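Hoja de revisión del local, planta única. Edificio Sornell, 26 feb 2026. Sustituye a la hoja de octubre, que daba casi todo por «correcto» sin decir qué se había mirado.

Marco con [x] lo que he comprobado, con [ ] lo que no he podido comprobar o no me convence. Lo que me han contado de palabra no cuenta.

## 1. Evacuación y espacio común

- [x] Puerta principal: abre hacia fuera y sin llave.
- [ ] Puerta trasera. Abre, pero hay que empujar con el hombro. Según Jivel, la empresa de mantenimiento, «se ajustó en octubre». No sé qué ajustaron.
- [x] Paso libre mínimo de 800 mm hasta la salida. Medido con cinta en el punto más estrecho.
- [ ] Plano de evacuación. Está colgado, con la orientación al revés: quien lo lea de frente irá hacia la pared.
- [ ] Fijaciones del techo. Es una sala diáfana y alta, y desde el suelo no se puede juzgar un anclaje. El informe de Jivel dice «inspección visual conforme». ¿Visual desde dónde? Pido que suban. 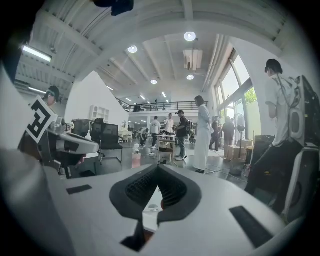
## 2. Extintores y alarma

- [x] Extintor de la entrada: precinto puesto, aguja en verde.
- [ ] Extintor del fondo: la etiqueta de revisión no se lee. Para mí, sin revisar.
- [ ] Pulsador de alarma. Cender asegura que la central recibe la señal en menos de 10 segundos. Pedí el registro de la última prueba y me mandaron un folleto.
- [x] Alumbrado de emergencia: encienden todas las luminarias al cortar el diferencial. La autonomía no la he probado, así que la casilla vale solo para el encendido.

## 3. Agua y aseo

- [x] Llave de corte general: accesible y gira.
- [ ] Temperatura del agua caliente. El termómetro del calentador marca una cosa y el mío otra. Me fío del mío, pero conviene traer un tercero.
- [ ] Desagüe del lavabo. Jivel facturó una limpieza de sifón. Que enseñen el parte firmado.
- [ ] Productos de limpieza: deben conservar la etiqueta original y guardarse en un sitio decidido, sea cual sea. El borde de un lavabo no es un sitio decidido.
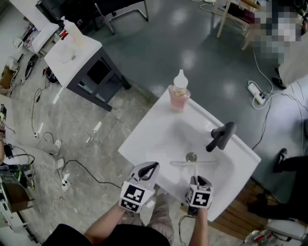

Sobre el agua queda además el asunto del consumo. El contador del 405 (así figura el local en los recibos) sube por las noches, según la administración. Puede ser una fuga o puede ser una lectura mal tomada; con dos recibos no se demuestra nada. Propongo anotar la cifra al cerrar y al abrir durante 3 días seguidos antes de levantar ningún suelo. Kos ya ha presentado un presupuesto de reparación sin haber localizado la avería, lo cual me parece madrugar mucho.

## 4. Electricidad

- [x] Cuadro cerrado y con los circuitos rotulados.
- [ ] Rótulos del cuadro. Existen, pero el que pone «aseo» corta también dos enchufes de la sala. Revisar uno por uno.
- [x] Diferencial: salta con el botón de prueba.
- [ ] Regletas. Ninguna debe colgar de otra. En la hoja anterior consta como resuelto y no hay nada que indique quién lo resolvió ni cómo.
- [ ] Certificado de la instalación. Me han enviado una copia sin la segunda página, donde suelen ir las observaciones.
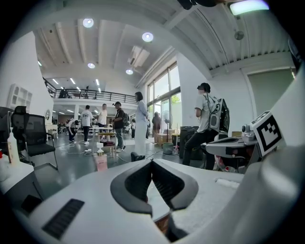

## 5. Papeles y pendientes

- [ ] Contrato con Jivel: aclarar si «revisión integral» incluye los techos. En el texto no aparece la palabra.
- [ ] Cender: registro de pruebas de alarma, con fecha y hora.
- [ ] Kos: presupuesto en espera hasta tener las lecturas.
- [ ] Puerta trasera: repetir la prueba después del ajuste, con alguien del edificio delante.
- [x] Botiquín: completo y sin caducados.

Resultado: no apto para firmar. Las casillas vacías se quedan vacías hasta que llegue el documento o lo vea yo.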